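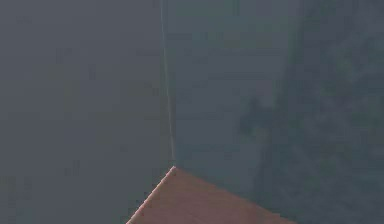
flashing_gap replied:
Thirty degrees is too shallow for plain clay tiles at standard lap, whatever the merchant in Jusville told you. Most handmade plains want 35 or more. Check the Magalhães data sheet before you pay the deposit, and look at the minimum pitch for your exposure zone, not the headline figure.

oldlath
Nov 6, 2018
Depends on the tile. The Magalhães interlocking clay is a different product from their plain and goes lower. Original poster hasn't said which one was quoted.

pantile_pete
Original poster here. Quote is for the interlocking, 1,086 tiles for the main slope and 581 for the rear. Headlap on the quote is 100 mm. The alternative is Modness concrete in a similar red, which is cheaper, but next door used it and it has faded to a sort of grey pink.

flashing_gap
OK, interlocking changes it. I'd still want to see the lap and pitch together in writing from the manufacturer. 100 mm on a low slope facing the weather is fine with some profiles and poor with others.

weepvent
Disagree about Modness. All pigmented concrete loses some colour at the surface and it has no effect on how it sheds water. I have had it on a garage at a low pitch for years and the underlay is dry. Clay costs more and you get breakages every time someone walks on it.

oldlath
You get breakages if they walk in the wrong place. Concrete is also a good deal heavier than most clay. If this roof had slate on it before, have the rafters checked first.

pantile_pete
It was slate. Rafters are old and fairly slim, 3 of them already doubled up near the chimney.

oldlath
Then get the loading worked out before choosing anything. Building control will ask for it anyway when the new covering is much heavier.

weepvent
Agreed on that part. Still wouldn't pay extra for the colour.

flashing_gap
Who is supplying the underlay? Grasadano do a heavier one that can be taped at the laps. On a low pitch I would use it under either tile.

pantile_pete
Quote only says "breathable membrane". Will ask them to name it, and for the pitch and lap in writing.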